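Forums > Small Office & Workspace > Furniture and Storage > Wire cart or closed cabinet for a shared supply corner?

Tags: storage, carts, shared office

tollgate_r
We have a supply corner that eight people use and it needs replacing. The old unit is a closed cabinet from Jasmont with two doors. One hinge is gone and the bottom shelf sags. I can get a three-level wire cart from Sallska for less than the cabinet cost us, or go with another Jasmont. The corner is 34 inches wide, so most of the bigger cabinets are out. What do people here use, and would you buy it again?

fennimore8
Wire cart, every time. With a closed cabinet people put things in and forget them. When we emptied ours in December we had four opened boxes of the same envelopes. With open shelves you see what you have before you order more.

quillback
I disagree. We had a wire cart for two years and it was a mess the whole time. Anything narrow falls through or tips over. Pens, glue sticks, small bottles, all of it. You end up buying liners and bins, and then you have paid the cabinet price anyway.

fennimore8
Liners are cheap. I cut mine from a plastic floor mat.

marl_and_co
Both of you are right about your own stuff. If it's mostly paper, get the cabinet, paper hates dust and sun. If it's bottles, tape, cables and tools, a cart is fine. We run an Ekance cabinet for paper and a wire cart for everything else. The cart's top shelf fills up first and there isn't much you can do about it. I put a basket on the middle shelf for loose items and that took care of most of the small parts. 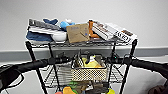 How far apart should the shelves be set?
Measure the tallest thing you plan to keep on each level and add 2 inches so you can lift it out without scraping your knuckles. Put the biggest gap at the bottom.

tollgate_r
Thanks, that's useful. Ours is a mix. Probably half paper, and the rest is cleaning spray, tape, batteries and label rolls. Does anyone have wheels on theirs? The floor slopes a little toward the door.

quillback
Get locking wheels or no wheels. Two locks is enough if they're both on the same side as the slope. Ours had none and it wandered into the copier.

hobnail_lane
Check the load rating per shelf as well as the total. The listing I looked at said 322 pounds, and that was for the whole cart on feet. With wheels on, the number was a lot lower and it was only printed in the assembly sheet. A case of copy paper on each level adds up fast.

fennimore8
Good point. Heavy things go on the bottom regardless. A loaded top shelf makes any cart tippy when you push it.

nib_and_ledger
Has anyone tried the Nomura cabinets with the roll-down front? You get the cover without doors swinging into the walkway. I'm in a narrow room too and the doors are my main complaint.

marl_and_co
We had one at my last job. The shutter was fine for a year and then it started sticking on one side. A dry lubricant helped some. I would still take it over swinging doors in a tight spot, but keep the track clean.

quillback
The shutter also means people leave it open, so you're back to open shelves with extra parts to break.

nib_and_ledger
They leave our doors open now, so I'd come out even.

tollgate_r
I think I'm going with the wire cart, plus a small lidded box for the good paper. It leaves a few inches on one side of the corner, which is enough for the recycling bin. I'll order the locking wheels separately if the ones in the kit don't lock. The Sallska page doesn't say.

hobnail_lane
Check the stem size before you order those. Threaded stems come in more than one size and the stores here only carry one of them.

tollgate_r
Will do. I'll take one to the store with me.

Contact us | Forum rules | Privacy | Back to top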